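Kapitel 2: Was ihr vor dem Kauf einplanen solltet
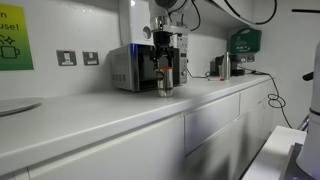
Abb. 2: Parallelgreifer an einem Edelstahlbecher, Arbeitsplatz Teeküche

Ich habe für unseren Arm bei Pradus zweimal bestellen müssen, einmal richtig und einmal vorher. Damit euch das erspart bleibt, geht die Liste bitte in dieser Reihenfolge durch.

1. Objekte sammeln. Stellt alles auf einen Tisch, was der Arm greifen soll, und messt den größten Durchmesser. Bei Bechern messe ich am Rand, dort packen unsere Finger zu.

2. Greifer auswählen. Erst jetzt! Tsion Gebru hat uns zwei Modelle von Bravirell durchgerechnet, und wir haben das mit dem größeren Hub genommen.

3. Reichweite prüfen. Zeichnet die Arbeitsplatte samt Geräten auf. Eine Mikrowelle an der Wand kostet Tiefe, und das Handgelenk braucht auch noch Platz.

4. Sockel und Kabel budgetieren. Für Kabelhalter und Klettband habe ich 200 Euro angesetzt, für Ersatzfinger noch mal 200.

Hinweis: Die Lieferzeit für Ersatzfinger lag bei uns bei mehr als 20 Tagen. Bestellt sie gleich mit – ich habe neun Tage lang mit einem einzigen Satz gezittert.

Achtung: Lose Leitungen am Arm dürfen in keiner Stellung an Geräten hängen bleiben. Fahrt vor dem ersten Griff alle Gelenke langsam durch, eine Hand am Not-Halt.

5. Angebot einholen. Schickt Maße und Skizze an Valter Bettencourt bei Dinsa und lasst euch die Schulung getrennt ausweisen. Die Position vergleicht ihr dann mit Kapitel 3.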